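My first try at teaching a robot anything was on a Wednesday, and I was terrible at it. Stella Mussa, who runs the teaching bench at Flistadura, had put me in charge of a crumpled white scrap and a green lid. Scrap goes on lid. How hard could it be?

Pretty hard! You steer the arm from a chair, with a handheld controller, and your brain keeps insisting that your own fingers are down there on the mat. They're not. I drifted left, I came in too high, I closed the gripper on air and said something I can't print.

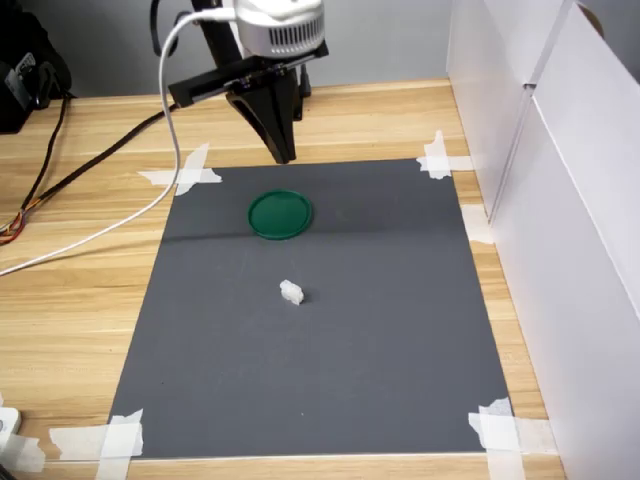 Stella was very kind about it. Her rule is that you move the way you'd like the robot to move later — no dithering, no little nervous circles — because it will learn your bad habits right along with the good ones. She wants 200 clean runs before she trains anything. By lunch I'd done 70, and she kept 9 of them (ouch).
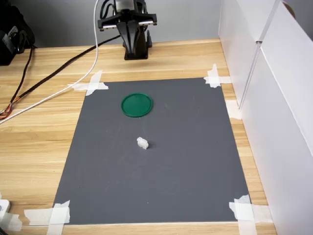 The practice mat, with the green lid and the white scrap apart.

What surprised me was how physical it felt. My shoulders hurt. I held my breath every time the fingers got near the mat, and after a while I was leaning in my chair like a kid playing a racing game. Alois Zwahlen, at the next desk, told me everyone leans. He also told me to look at the gap between the fingers and forget about the rest of the arm, and that one tip was worth the whole morning.
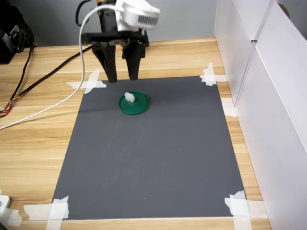 So I went back after coffee and slowed way down. Line up, drop straight, squeeze, lift, pause, lower, let go. Run 133 was the first one Stella watched all the way through without reaching for her pen, and I was ridiculously proud of it. She saved it, moved the lid a couple of inches, and told me to go again.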